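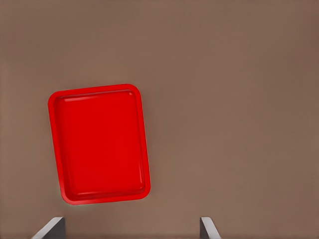 Could we stop calling it a celebrity special, came the first remark of the meeting, when the biggest name on the list read the weather in October and hasn't been asked back? The remark was noted. The title stays, as the posters are printed.

Home Shows Minutes Archive Contact

Platico program meeting, August 2025

1. Minutes of the last meeting. Approved after the word "triumph" was removed from item 3.

2. Stunden, the dance special. Running time is now 155 minutes. The channel bought 90. The producer feels the slow numbers "need air." Editing to find out how much air can go. Agreed that the host's opening song will be one verse, and that somebody other than the host's agent will tell the host.

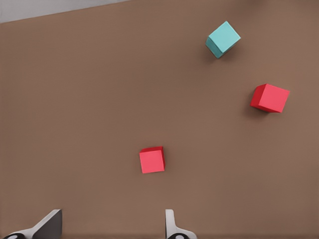 T. Ngcobo

3. Judges. Three confirmed, two of whom are on speaking terms. Seating plan to be redrawn.

4. Sponsor. Corkorine wants its name said 18 times per episode. We offered 10. They replied that they'd meet us halfway, at 17. Talks go on.

5. Audience. 2540 ticket requests received, most of them for the after-party. There is no after-party. Publicity will correct the website, as it agreed to do last time.

6. Costumes. The sequin budget is gone. Wardrobe was asked where and pointed at the finale. No further questions.

7. Any other business. A request for shorter meetings was discussed at length and held over.

Next meeting after the first rehearsal, if there is one.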